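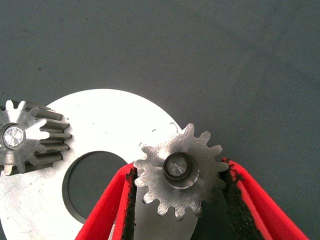
April
By the Sturkik Maintenance Desk

Flat washer and anchor check, pallet racking, Ivham store

1. Anchor bolts, row A. All present. Torque marks line up on every base plate.
Comment: none.

2. Washers under anchor nuts. Fail at bay 7. Washer is dished and the nut bears on one side only.
Comment: replace with a new flat washer. Do not hammer the old one flat and reuse it.

3. Surface condition of spare washers. Pass. Light scratches are acceptable — cracks, burrs and red rust are not.

4. Beam locks. Pass, rows A to C. Row D not checked, aisle blocked by Drisau returns.
Comment: recheck before the row is loaded.

5. Load signs. Row B sign reads 1000 kg per level, row C reads 400 kg. Both legible.
Comment: row C sign is mounted too high to read from a truck seat. Lower it by 300 mm.

6. Upright guards. Fail at the Miah end. One guard loose at the floor.
Comment: bay stays unloaded until refixed.

Next check: after row D is cleared.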